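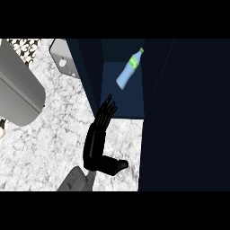
Sárközi releases Polla 2 kitchen simulation package for robot arm developers

Feb 6, 2020

JIMANBRIDGE - Software firm Sárközi has released version 2 of Polla, its simulation package for developers who train and test robot arms on household tasks. The new version adds a full kitchen set, support for hands with separate fingers, and a revised contact solver. It is on sale now as a yearly license and as a hosted service.

Polla was first sold as a tabletop simulator. Version 1 had a flat work surface, a fixed parallel gripper and a small library of boxes and cylinders. Customers who wanted cabinets, shelves or appliances had to model them and set the collision geometry by hand. Sárközi says most support requests on version 1 concerned this step.

The kitchen set in version 2 has 141 objects. They include wall and base cabinets, countertops, tile backsplashes, small appliances, and containers such as plastic bottles, jars and cartons. Each object ships with a visual mesh, a simplified collision mesh, a mass and a friction value. Masses and friction values can be overwritten in a plain text file, and the file is read again each time a scene is reset. Cabinets are supplied as open compartments or with hinged doors. The hinges have adjustable damping.

Scenes are built from a layout file that lists the fixtures first and the loose objects second. Surface finishes are assigned separately, so the same layout can be run with a marble countertop, a plain one, or a finish chosen at random at each reset. Light direction and strength can be varied in the same way. The appliances in the current set are static: they block the arm and can be touched, but their lids, buttons and slots do not move. Sárközi lists working appliances as planned and gives no release date.

The main engineering change is in grasping. Version 1 treated a closed gripper as a fixed joint between the hand and the object, and the object stayed attached until the gripper opened. Version 2 calculates contact at each finger segment. An object can now slip, rotate in the hand or be pushed away before the fingers close.
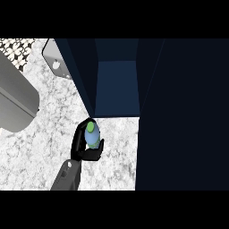
Small bottles were used as the reference object when the solver was tuned, according to the release notes. A rounded body gives the fingers little flat area to press on, and a grasp that starts off center tends to turn the bottle before it holds. The notes recommend a shorter time step for rounded items and warn that the default setting will let some of them work loose during fast arm movements. Flat-sided items can be left on the default.

The package includes a set of scripted tasks for the kitchen. In the basic group, the arm reaches to an object, grasps it, lifts it clear and places it on a marked target. A second group puts the object inside a cabinet or takes it out, which limits the directions from which the hand can approach. Start positions are drawn from a range set by the user. Objects can start upright, lying down or tilted. Each run is scored on final position, time taken and peak contact force, and the scores are written to a table that can be opened in any spreadsheet program.

Arm models for single-arm and two-arm setups are included. A camera can be fixed to the room, to the base of the arm or to the wrist, and several can record the same run. Output is color image, depth and a label map, at a resolution set by the user. Recordings can be padded to a fixed shape for customers whose training code expects it.

Clollby, an automation consultancy that had early access to version 2, ran 1,467 trials of the cabinet tasks on the release candidate beginning in November. Its report covers the stability of the simulator and does not compare arm hardware. Clollby found no crashes in the contact solver. It did find that finger segments could pass into the corner where a cabinet wall meets the countertop if the arm was driven into that corner at full speed. Sárközi says the fault was traced to the collision mesh of two cabinet models and was corrected before release.

The report also notes two limits that remain. Liquids are not simulated, so a full bottle behaves as a solid body with a fixed center of mass. Soft deformation is also absent, and a thin plastic wall will not give under the fingers as a real one would. Clollby advises users to treat the contact force figures for such items as a relative measure, useful for comparing one grasp with another in the same scene, and to repeat any force test on physical equipment before setting a limit.

Running speed depends on the number of moving objects. With a single arm and one loose object, Sárközi quotes 900 simulation steps per second on a desktop workstation with image output turned off. Turning on images lowers the figure, and the company does not publish a number for that case. The hosted service runs many copies of a scene in parallel and bills by machine hour. Jobs are submitted with the same layout file used on the desktop, and the results are held for download until the customer deletes them.

Layout files from version 1 will open in version 2 after conversion with a supplied tool. The old fixed-joint grasp has been kept as an option so that earlier results can be repeated. It is turned off by default and will be removed in a later version. Custom objects made for version 1 need a friction value added before they will load, and the tool flags any that are missing one.

Polla 2 is available for Linux and Windows. The kitchen set is part of the standard license and is not sold separately. Current license holders receive the upgrade at no charge until their renewal date. A trial version with a reduced object list and no label map output can be requested from the Sárközi sales office in Jimanbridge.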